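Home cooks wanted for a pantry and seasoning study
Katene Food Research, Pirkaston

We are looking for people who cook at home to take part in a study of how households use bottled seasonings: soy sauce, vinegar, fish sauce, hot sauce, cooking wine and the like. The study runs for 11 weeks starting in September. You do not need any training in cooking. You do need to cook an evening meal at your own place at least 4 times a week.

The study is run by Katene for Beron, a small maker of sauces and vinegars. Beron wants to change the size of its bottles and the way its labels are written, and would like to know how people go through a bottle before it settles on anything. No one will try to sell you anything, and your name is not passed on to Beron.

What you would be doing

Keep a short log. Each time you open or use one of the study bottles, you write down the dish, a rough amount (a splash, a spoon, more than a spoon) and where the bottle was kept. Most people in our last study spent a few minutes a day on this. The log is on paper. We tried an app and people stopped filling it in.

Come to two sessions at our test kitchen in Pirkaston. At the first you pick up your bottles and log book. At the second you bring back whatever is left, with the caps on, and we talk through the log with you. Each session takes an afternoon.

Leave your cooking as it is. Please don't try new recipes for our sake. If a bottle sits unopened for the full 11 weeks, write that down too - it is as useful to us as an empty one. 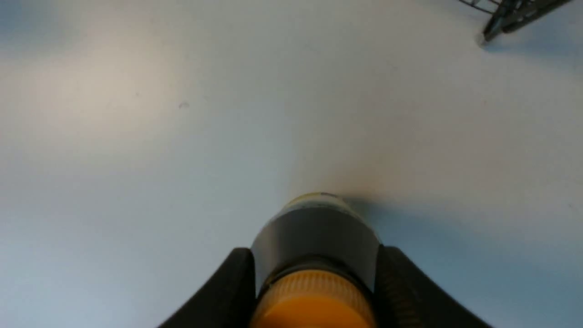

Who can take part

You must be 18 or over and live within a bus or car ride of Pirkaston. Households of any size are welcome, including people living alone. We are short of people who cook for one, and of people who share a kitchen with roommates, so please apply if that is you.

You can't take part if anyone in your home has a soy, wheat, fish or sulfite allergy. We also can't take people who work for a food company or a grocery chain, or who live with someone who does.

If you are going to be away for more than two weeks in a row during the study, please wait for the next round. We expect to run it again in the spring.

What we provide

All study bottles, plus the log book and a prepaid envelope for sending in pages halfway through. We also lend each household a small open basket so that the bottles can be kept together and moved between counter, shelf and table. Some people like to keep everything by the stove and that is fine, just note it in the log. Anything unopened at the end is yours to keep. The basket comes back to us.
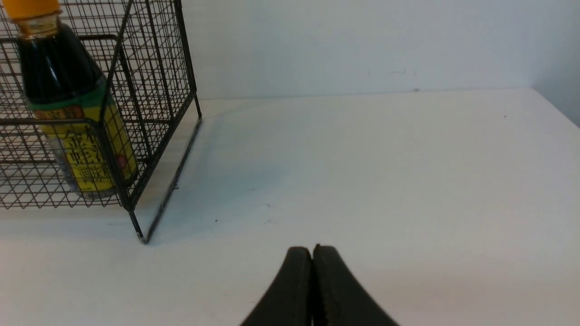
Pay

Participants who finish the study get $300. Half is paid after the first log pages come in and half after the second session. If you drop out partway, you keep what has been paid up to that point. Travel to the test kitchen is paid back at the bus fare, or you can park in the lot behind the building at no charge.

Payment is by check or bank transfer. It may count as income, so please check this if you receive benefits.

Your information

We keep your name and address apart from your log. Logs are stored under a number, and the report to Beron uses only totals and short unnamed comments. You can ask us to remove your log at any time before the report is written. 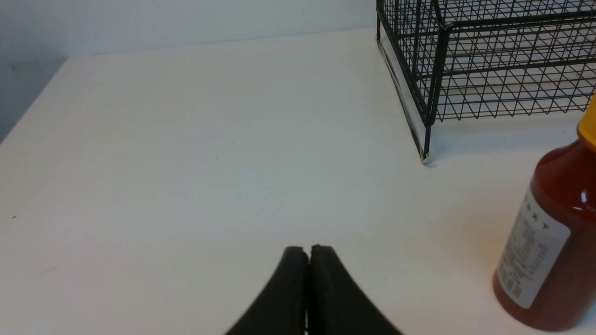
After that we can't pull out a single household, but we will still delete your contact details if you ask. We do not record your sessions. The person talking to you will take notes by hand, and you can read them before you leave.

How to apply

Write to Kelechi Adeyemi, Participant Desk, Katene Food Research, 1636 Wandness Road, Pirkaston, or stop by the front desk between 10 a.m. and 4 p.m. Tell us:

How many people you cook for
How many evenings a week you cook
Which bottled seasonings you have open right now
Whether you share your kitchen with people outside your family
Any allergies in the home
The best time of day to call you

A few lines is enough. Kelechi will call you for a short talk before we offer a place. We had nearly 300 replies last time and could not take everyone, so we choose a mix of household types. If we can't offer you a place we will tell you, and we will keep your details for the spring round only if you say we may. 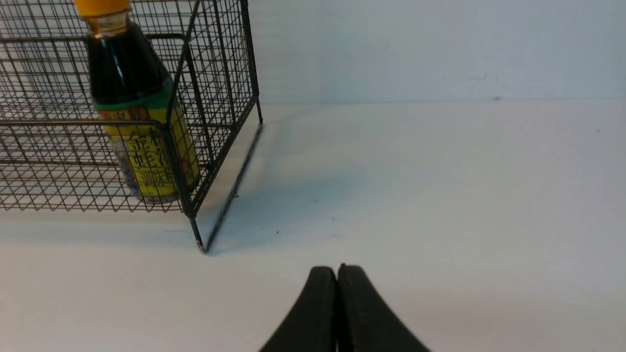
Black wire mesh basket, open grid sides.

The test kitchen is on the ground floor and has step-free access from the parking lot. If you need a session in the evening, or want to bring someone with you, say so when you apply. Children are welcome at the second session but not the first, when the kitchen is crowded with boxes.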